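Living with the new arm: workshop tips for the first few months

When the arm went in at Stoditz last December, plenty of us wondered what would be left to do. Quite a lot, as it happens, though the day has a different shape now, and a few small habits have made it much kinder on everyone.

Keep your old hand tools where you can reach them. We packed ours away far too early and spent 4 days hunting for the good scraper! Hang them by the bench, labelled, and give them a wipe with an oily rag before you go home.

Rearrange the breaks too. Lifting used to tell us when we were tired, but watching a machine doesn't - you can stand there all morning and only notice at lunch that your neck has seized up. We swap places every 12 minutes and whoever comes off watch does the sweeping or puts the kettle on.

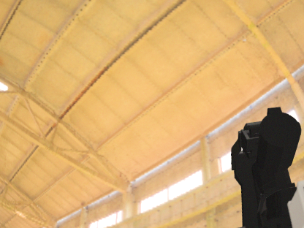
A cheap exercise book is worth having as well. Write down every stop in it, however silly, in your own words and with the colour of the warning light. Ours has nine pages filled already, and the newer people read it over their tea.

And do ask for proper training for the whole crew, including those close to retirement. Our best programmer used to drive the forklift, and she picked it up in a fortnight with a borrowed manual and a good deal of patience from the rest of us.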